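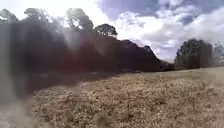
Getivari search review, notebook, May

Started 7:10. Picked up the Jostance material from where I left it. Water recovery cases only for this entry; the land cases go in the other book.

Question we are working on: how far a weighted body-form moves in slow canal water over the first 56 hours, and whether the drift tables the county uses are any good for it. The tables were made from river data. The Lacerda cut has almost no flow except when the lock at Jelby is worked, so I never expected them to fit well.

Setup same as last month. Form is the adult torso with sand ballast, clothed in cotton shirt and denim, no shoes. Dropped from the towpath side at marker 2. Line attached at the waist, slack, for retrieval only. Tracker in the chest pocket and a spare in the back pocket after last month's failure.

Results so far:

Hour 0 to 20: moved 2 meters toward the lock and stopped. Settled on the bottom face down. The tables put it at 40 meters by this point.

Hour 20 to 40: no movement at all with the lock closed. One boat through at hour 31. The form rolled onto its side and shifted toward the far bank, which the tables have no entry for. Depth there is less than mid-channel, so it was harder to see from the towpath and easier to reach with a pole.

Hour 40 to 56: lock worked several times. Form moved in short steps, each one when the paddles were opened, and came to rest against the weed screen. Retrieved there.

My reading is that in this water the lock log matters more than elapsed time. If we are asked to work backward from a recovery point to an entry point, the lock keeper's log should be the first thing requested. In the old Jostance file it was asked for nine days in, and by then the paper sheets had been taped over with the next week's. We got what we could from the carbon copies. Two entries are still unreadable and I have marked them as gaps. Please don't fill them in from the boat license list, the times don't line up.

Clothing notes. Denim took on silt heavily at the knees and cuffs. Shirt had a tear at the left side seam after contact with the screen. Worth writing down because a tear like that would be looked at closely in a stabbing case. Edges were frayed along the stitching, threads pulled in one direction. Bagged the shirt and labeled it for comparison with the cut samples from February. The cut samples are on the second shelf, not in the cabinet. Whoever moved them, please update the sheet.

Trackers: the chest unit lost signal under water, as expected, and logged to memory. Clock was four minutes fast against the back pocket unit when I pulled both. I corrected to the back pocket unit, which agreed with the wall clock. Raw files are uncorrected. The correction is only in the working copy.

Chain of custody forms: we ran out of the yellow ones and I used white for the last three bags. Numbers carry on in the same series. Noted on each form and initialed.

Spoke with the investigator's office by phone at 2:15. They want a short statement on whether the Lacerda entry point could be the footbridge. I said not from this run. The footbridge is on the other side of the lock and we have not put a form in there. I can say that a form starting at marker 2 ends up at the weed screen under these conditions and that is all I can say. They asked for a percentage and I declined to give one.

To do:

Repeat from the footbridge, same ballast, same clothes from the spare set.
Ask for the lock log in advance this time and photograph each sheet daily.
Replace retrieval line. Chafed near the waist loop, still held.
Check water temperature probe against ice bath. Readings overnight looked too flat.
Order yellow forms.

Form is rinsed and hanging in bay 2. Leave it until the seams are dry. Closed up 5:40.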